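I moved into the apartment on Killness Street in August with two suitcases and a folding table. The building is old and the water pressure is bad, but the rent was fair and the train is a short walk away. I had been meaning to write about how I cut down on what I own, and the bathroom is where I started.

My old place had a tall cabinet that I never saw the back of. When I emptied it I found 16 bottles of shampoo and lotion, most of them from hotels. I used up what I could and threw out the rest. The rule now is that I don't buy a second one of anything until the first one is nearly done.

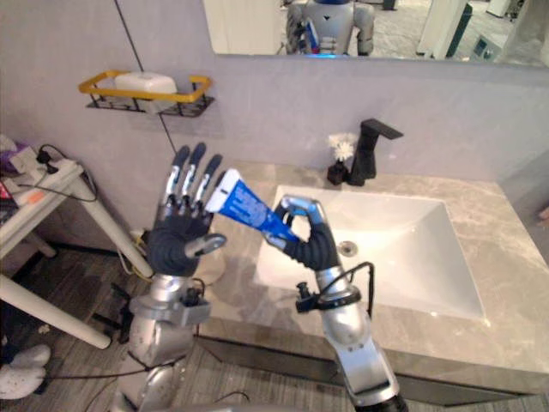

Toothpaste, one tube at a time.

The rule sounds strict and mostly isn't. I ran out of soap once and washed with dish liquid for two days, and I was fine. What I notice more is the shopping. I used to go to the Fendero store near work every week and come home with a bag of things that were on sale. Now I go when the list on the fridge has more than three items on it.

Cleaning is faster too. I wipe the counter at night before bed - a minute at most - and do the basin properly when it needs it. I still own too many towels. My aunt gives them as presents and I don't have the heart to pass them on. 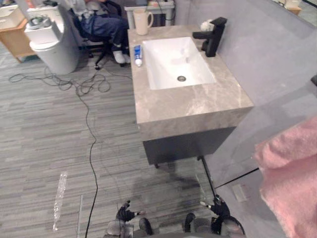

The kitchen was harder. I like to cook, and it's easy to believe you need a pan for every job. I got down to two pans and a pot, then bought back a baking dish when I missed making lasagna. I kept the good knife and gave the block with the others to my neighbor. Spices I keep in a shoebox. If the lid won't close, I have to cook my way through something first.

Paper is next. I have a drawer of manuals and bank letters going back to my first job, and I've put it off twice already.
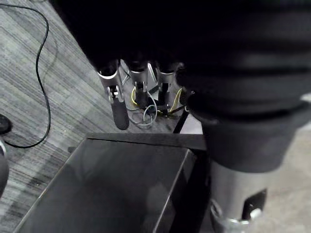
An open dark gray box, seen from above
Text: Lefteris Pappas, writer and editor, Small Rooms blog

A reader asked what I do with things I'm unsure of. They go in a box under the bed with the month written on the lid. If I haven't opened it by the same month the next year, it goes to the thrift shop. I've opened the box once, for a corkscrew.

Next time I'll write about the drawer, if I get through it.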